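Ponden Wrist: data card

Version 3, last edited 28 Jun 2020
Maintainer: Kalliopi Spahić

What it is

Ponden Wrist is a set of 2,096 short tabletop clips recorded from a small camera at the gripper. We built it to test one stubborn idea: that a policy can learn to pick things up while a finger blocks the best part of its view. The training split has 2,000 clips. The other 96 are held out, and we would like them to stay that way.

Why wrist view only

Our earlier set, Pandham, used an overhead camera and gave lovely numbers until someone leaned on the tripod. Wrist cameras move with the arm, so they are harder to lean on. In exchange you get the finger, all day, in the middle of everything. We do not crop it, mask it or paint it out. Two of our baselines do, and both got worse at judging how close they were to the table.

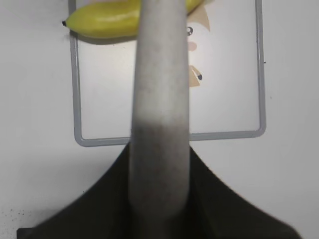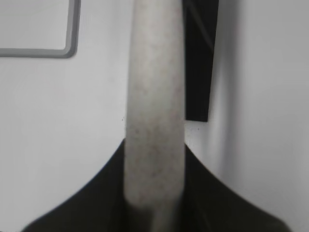
Wrist views with a gray finger or rod up the middle and the dark gripper body at the bottom. The banana is in the first one only.

Format

Each clip is a folder of stills plus one text file of joint readings. Clips are grouped into 9 scene layouts. Layout names were chosen in May by people who had been labeling for too long, and we have kept them for compatibility.

Known problems

Small dark specks show up on the white surfaces. One early model grew fond of them and used them to find its way home. Shuffle layouts when you train.

The loader for Cunha arms flips the wrist joint sign. Fix it in your config. We fixed it in ours and then lost the config.

Results

The Avanent baseline, trained on uncropped views, beat the masked version on all 9 layouts. We repeated the run 3 times with fresh seeds, mostly out of suspicion.

Use

Free for research. Please report broken clips by folder name.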